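Water Hardness and the Dye Kitchen: Notes from the August Trials
Posted Oct 12, 2018

Members who dye with plant material have asked why the same recipe gives a clear yellow in Gritcombe and a flat olive in Zustham. Sofia Figueiredo ran a set of trials in August to find out how much of the difference comes from the water. A summary follows. The full record sheets are in the binder at the Priltmont workshop, on the shelf with the mordant tables.

Two water supplies were compared. Gritcombe water comes off the reservoir and is soft. Zustham water comes from wells in chalk and leaves scale in a kettle within a week. All wool came from one batch of Sampaio undyed two-ply, scoured together and mordanted together with alum, so that the only planned difference between skeins was the water in the dye bath.

Weld showed the largest effect. In Zustham water the yellow was strong and leaned green. In Gritcombe water it was paler and cleaner. Adding a small amount of chalk to the Gritcombe bath moved the color most of the way toward the Zustham result, which points to calcium as the main cause. Madder behaved as the older manuals say it does: hard water gave the better red, and soft water gave a brick orange. Onion skin changed very little. Logwood went gray in the hard water, and the skeins were uneven along their length.

Iron is a separate matter. The Zustham supply passes through old pipe in places, and traces of iron will sadden a yellow even when the hardness is right. The olive shades that members reported are more likely due to iron than to chalk. A simple check is to dye a small sample in tap water and another in bottled water of similar hardness. If the tap sample is duller, suspect the pipes. Running the tap before filling the pot may help, particularly first thing in the morning.

The quantities were as follows. Each bath held 2,000 ml of water. Dry plant material was weighed at 100 percent of the weight of fiber, except for logwood, which was used at much lower strength. Baths were brought up slowly and held below a simmer. Madder in particular should be kept well under that point, as the browns come out with heat -- this accounts for more disappointing reds than water does.

Samples should be judged dry, in daylight, on a plain white ground. Wet wool reads darker, and a colored tabletop will shift the eye enough to make a comparison useless. Keep glassware and hands from shading the sample area.
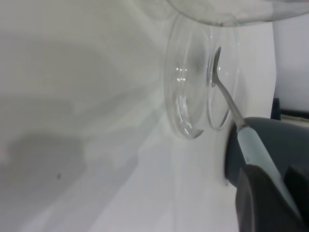 White tabletop with a soft shadow and the edge of a clear glass bowl.

Members with their own supplies are invited to repeat the weld trial, as it is the most sensitive of the set. Record the source of the water, the hardness if your supplier publishes it, and the type of pot. Aluminum and iron pots will affect the result and should be noted -- stainless steel or enamel is preferred. Attach a short length of dyed yarn to the sheet and leave it in the Priltmont tray.

Lightfastness strips from all of the August skeins are now in the south window at the workshop. Please do not move them or turn the cards over.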